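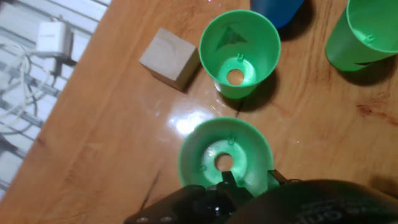 Wrist view, green cup held in the gripper.

Netis Cups – data card

Netis Cups is a set of arm demonstrations on coloured plastic cups, recorded at the Drorasico workshop for training grasping policies. The current release holds 714 episodes. Version 2 is dated 17 May 2026 and replaces the March upload.

Views
Each episode has a wrist stream and a fixed stream over the table. Both are saved with joint positions and gripper state.
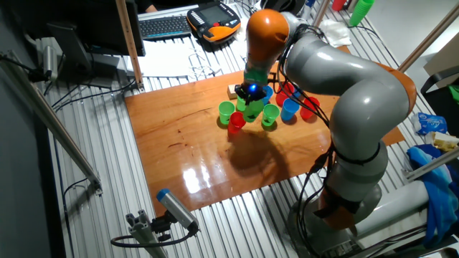 The cups are green, red and blue, and the number on the board varies between episodes. Do not assume a fixed count when you write a loader. The wooden cube is a distractor and is never a target.

Episodes are split by session – never by frame – so neighbouring frames do not end up on both sides of the split.

Known problems
Overhead lights leave a bright glare on the varnish, and it is strong enough to upset simple colour thresholds. The arm throws a shadow over the board in the fixed view. 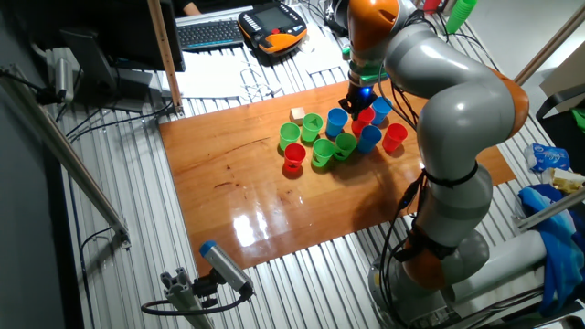

2 min read

Labels
Sleiman format, one file per episode. Cup colour is marked by hand. There are 2,919 grasp labels, and partly hidden cups are labelled only where the colour is clear.

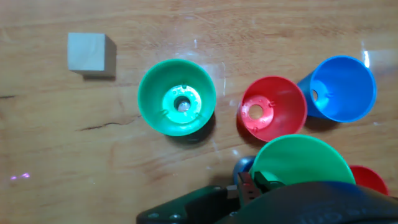
By Panagiotis Gavalas and Omar Kassab

Loading
Unpack the archive and point the Brulto reader at the top folder. Try the first 10 episodes before starting a full run. Wrist frames are stored as recorded – the housing covers the lower right corner, so mask it if your model needs that.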